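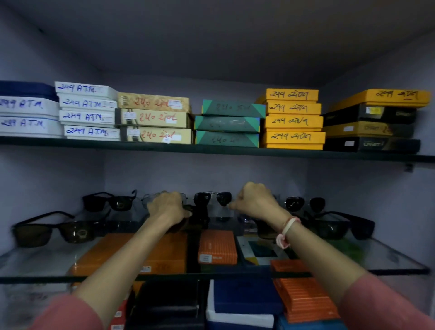

Geltton, Dezember 2025. Der Laden Zadus, kurz vor Öffnung. Viel Zeit hat sie nicht, die Inhaberin, redet beim Räumen weiter. "Die Vitrine mach ich immer zuerst. Da schauen die Leute hin, wenn sie reinkommen."

Oben die Schachteln, gestapelt, Preise von Hand draufgeschrieben. Unten die Brillen, Bügel offen. Warum offen? "Zugeklappt probiert die keiner auf. Im Juli hab ich es andersrum versucht, alles in den Etuis. Ging gar nicht."

Gelernt hat sie bei Magalhães, einem Optiker mit 741 Fassungen im Bestand. Jede mit Karteikarte. "So genau bin ich nicht. Bei mir steht der Preis auf der Schachtel und fertig." Filzstift also, und auf manchen noch ein Wort dazu. Die Sonnenbrillen laufen auch im Winter, sagt sie – Skifahrer, Autofahrer, tiefe Sonne.

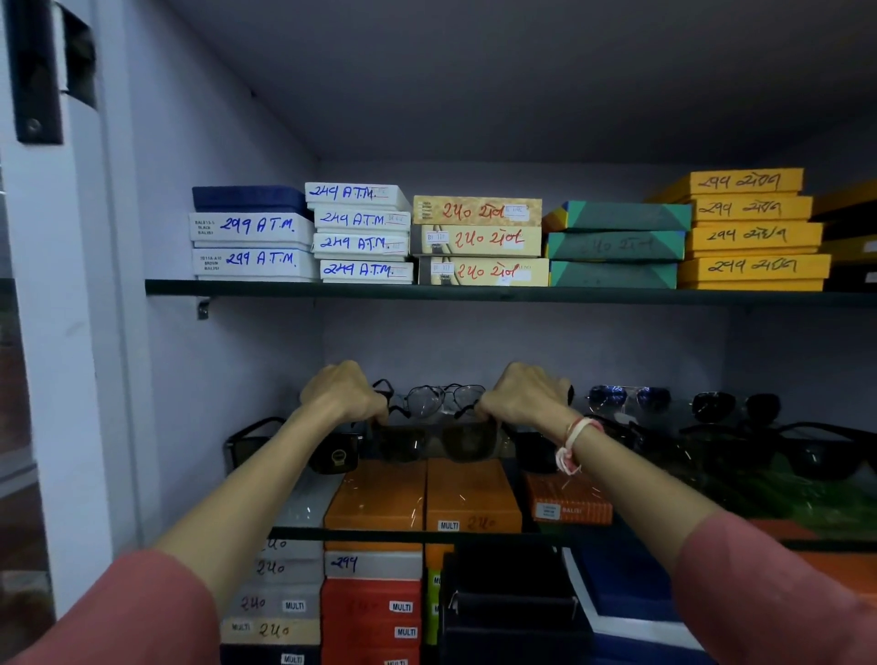

"Immer mit beiden Händen, an den Bügeln. Wer einhändig zieht, verbiegt die Scharniere." Bei Drahtgestellen sei das noch schlimmer. Letzte Saison gingen 40 Stück zurück an den Großhändler Hutus, die meisten schief. Seitdem prüft sie jede Lieferung selbst, auch wenns dauert.

Und das Glas? Lauwarmes Wasser, weiches Tuch. "Kein Küchenpapier, bitte!" Dann klingelt das Telefon, sie muss ran. Die untere Reihe kommt nacher dran.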